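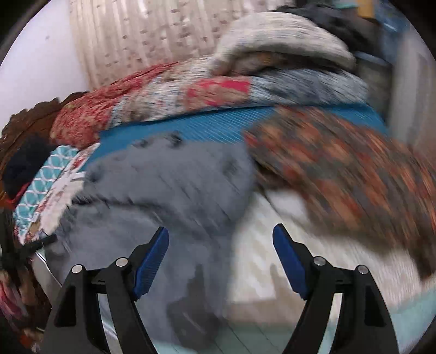

*Gripper open over a pile of blankets, blue pads facing each other.*

## Folding room automation: what you keep asking me

**Are we losing jobs over this?**
No. I asked Rosine Vasseur straight out in January and she put it in writing — all 19 of us stay on through the Ballgate contract. After that I don't know, and I won't pretend I do.

**So what changes on my shift?**
Mostly the sorting. The hand-held grippers are for picking pieces off a mixed heap, and those picks are what Asten learns from. You'll do 30 minutes with one, then swap to folding or the press (your pick, if you ask Virgilio early!).

**My wrist hurts after a turn. Is that normal?**
Please don't push through it! Tell Kiều Lương and she'll move you the same day, no forms.

**Do I have to be fast?**
Nope. There's no piece rate on gripper time, and your hourly pay stays the same.

**What about thick knits and quilts?**
Pick them up by a fold. If one keeps slipping, leave it and go to the next.

**Who do I call if it jams?**
Oduor Mugo, extension 822. Nights too.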